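Garment handling guidelines (robotics)

Garment handling guidelines are written rules for the use of robot arms on clothing and other soft textiles. They cover the state of the garment before a trial, the grip, the surrounding table and the record kept afterward. Most are internal documents – few textile laboratories work from a published standard – and they differ in detail from one site to another. A widely copied set is the Covel rules, drafted by Inger Hviid and later revised by Oğuzhan Oral for the Flamlow bench program at Jivville.

Starting state

The Covel rules class a garment as flat, folded or crumpled. A crumpled start is the default for unfolding and sorting work. Hang tags and strings stay on if the garment would carry them in normal use, and their presence is noted in the trial record. Other items may remain on the table as clutter, provided they are listed and none of them is open, sharp or hot.

Grip and approach

In two-arm work, one gripper holds the garment while the other approaches with its fingers open. The second gripper does not close until cloth lies between its fingers. Grips on a collar, cuff or seam are preferred over grips on a single layer of loose knit, which can stretch. Finger speed near the cloth is limited to 30 millimeters per second, and lifting is limited to 15 centimeters until both grips are confirmed.

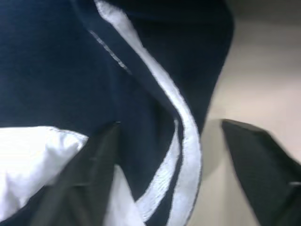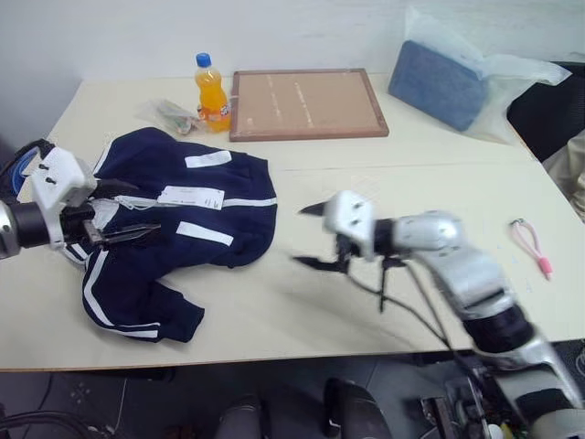
Navy garment with white stripes during two-arm handling: close view at the gripper fingers (first) and view of the table (second).

Wrist and head views

The rules call for at least 2 camera views per trial, one from the wrist and one from above or in front of the table. Wrist views show cloth texture and seams but are prone to motion blur. A trial is not rejected for blur alone if the other view shows the position of both arms.

People and cables

Persons near the table stay out of reach of both arms while the motors are on. Cables under the grippers are checked for slack before each session, and floor cables are routed away from the operator's path.

Criticism

The Çınar revision dropped the speed limit for heavy fabrics, a change Hviid opposed. A review of 2,675 trial records at Jivville found the clutter list to be the field most often left blank.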